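The year I stopped finishing books

Somewhere in January I gave myself permission to put a book down and not pick it up again, and I have been meaning to write about it ever since.
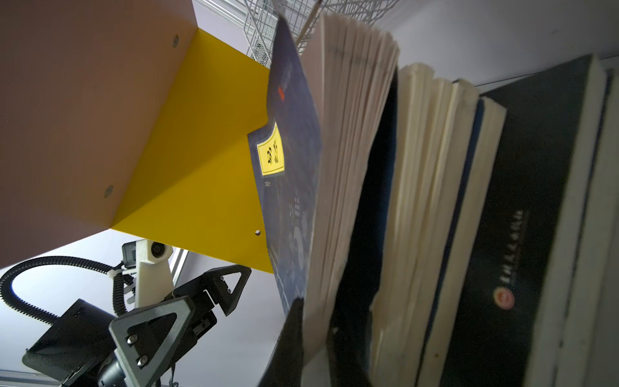 Sidra Warraich wrote to me after my last post to say that quitting a book feels to her like walking out of somebody's kitchen in the middle of dinner, and that she has only done it twice in her life and still feels bad about both. She wanted to know how I square it with myself, and whether I at least skip to the end first.

Well, Sidra, I was exactly the same until this winter, so I can't be smug. I grew up in a house where you cleaned your plate and you finished your library book, and I think the two got tangled together in my head very early on. My mother would ask how it ended. If I didn't know how it ended, I hadn't read it, and if I hadn't read it, why had we driven all the way to the library? (It was a long drive, in fairness to her.)

What broke me was a family saga, one of those enormous ones, 600 pages with a family tree in the front that you have to keep flipping back to. Agathe Deschamps lent it to me with such shining eyes that I started it the same evening. I read it through most of the fall. I took it to the dentist. I took it on the train to see my sister and looked out the window the entire way. By Christmas I was a little past the middle, two of the brothers had the same name, and I noticed I had started going to bed later and later so that I'd be too tired to read. Imagine that! I love reading in bed more than almost anything, and I was cleaning the oven at ten at night to get out of it.

So one Wednesday I took the bookmark out. I didn't make a ceremony of it. I put the book in a tote bag by the front door, and then I went and got an old mystery I'd read before and finished it in two nights, happy as a clam.

Giving the book back was the part I dreaded. I practiced in the car. I was going to say something about the wonderful sense of place, and in the end I stood on Agathe's porch and blurted out that I hadn't finished it, and she laughed and said she had skipped the whole war. The whole war! She'd loved the beginning and the wedding and the last few chapters and had been telling people for years what a marvelous book it was. We had coffee and she sent me home with a jar of plum jam and no reading material, which I took as a kindness.

Since then I've quit five books, and I'll tell you what I've learned about my own habits, in case any of it is useful. I'm much too patient with a slow start and not patient enough with a slow middle. I can't stand dream sequences. I will forgive nearly anything if there's a good dog. And I give up on nonfiction for a different reason altogether - usually I've gotten what I came for by the third chapter and the author is just saying it again with new people in it.

There's one I quit that I may go back to, a book of letters. It was the wrong month for it, that's all. I was worried about my sister's knee and I wanted a plot. I've left it on the low shelf where I'll run into it.

As for your other question, Sidra, no, I don't skip to the end. I tried it with the first one after the saga and it made me feel worse, like reading somebody's mail. If I'm leaving, I'd like to leave the people in it where they are, still arguing on the boat or whatever they were up to. Though now that I've written that down, I do catch myself wondering about them when I'm doing the dishes, the boat ones especially. If anybody has read a novel with two aunts and a boat and a stolen clarinet, you could tell me whether they ever get to the island. I've forgotten the title and I gave my copy to the church sale.

Next time I want to write about rereading, and about that mystery, and I still owe several of you the soup recipe.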